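The Short Video Moves Into the Back Office

2018-06-03

Small companies used to buy one video and live with it for years. A crew came in for a day, somebody wrote a script about values, and the finished piece sat on the home page until the logo changed. The owners of Brivel, a firm that sells replacement parts for garden pumps, paid for a film like that and had few complaints. It looked good. It was also out of date by the following spring, when two of the product lines in it had been dropped.

What Brivel does now is closer to office work. The company pays for a template service called Wunditine, which runs in a browser and costs less per month than the phone bill. A clerk who also handles returns picks a layout, drops in three or four clips, types the captions and exports the file. The whole job takes less than 90 minutes, and most of that goes on choosing clips.

Template services have been around for a while, but the early ones were hard to like. Every video opened with the same spinning logo and the same ukulele. Customers noticed, and after a while so did the companies paying for them. The current crop gives the user more to change. Wunditine lets a subscriber set type, color and pacing once and save them as a house style, so that a video made in April matches one made in the fall.

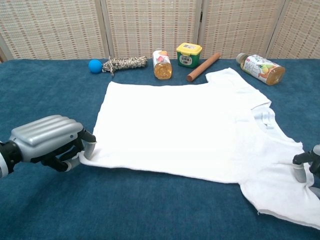 The limits show up quickly all the same. A template is built around a certain number of shots of a certain length, and material that doesn't fit has to be trimmed until it does. Brivel wanted to show how to seat a rubber gasket, which takes 20 seconds if you do it properly. The layout allowed six. The first version jumped from an open housing to a closed one, and the help desk got calls asking what happened in between. The clip was later split across 3 slots with a caption on each, and the calls dropped off.

Bashir, a four-person studio in the town of Prendell, makes its living on problems of this kind. The studio used to shoot full promotional films. Most of its income now comes from building custom templates that clients fill in themselves. It charges a flat fee for the design and a smaller one for changes, and it asks each client for 100 short clips before starting, so the layout can be cut to fit what the client tends to film. Plenty of clients balk at that number. The ones who manage it end up with a library they can draw on for a year or more.

The studio also has firm opinions about sound. Much of this video is watched on phones with the volume off, in line at the bank or at a desk where noise would be rude. Bashir's layouts put every point that matters on the screen in large type and treat the music as optional. Prices, part numbers and opening hours stay up long enough to be read twice – a rule the studio adopted after a bakery's holiday hours went by too fast for anybody to write down.

Whether any of this sells more goods is harder to say. View counts are easy to get and don't mean much on their own. Brivel looks at a duller figure, the number of support emails per order, and that has gone down for the parts that have a video. It hasn't moved for the rest. The company takes this as a reason to keep going with instructions and to make fewer of the cheerful announcements, which hardly anyone finished watching.

There is a cost in staff time too, and it rarely makes it into the sales pitch. Someone has to film, label and store the clips, and throw out the ones showing old packaging. At Brivel that is half a day a week. The subscription renews in the fall, and the company plans to keep it. The old film is still on the home page for now, with the two dropped product lines edited out.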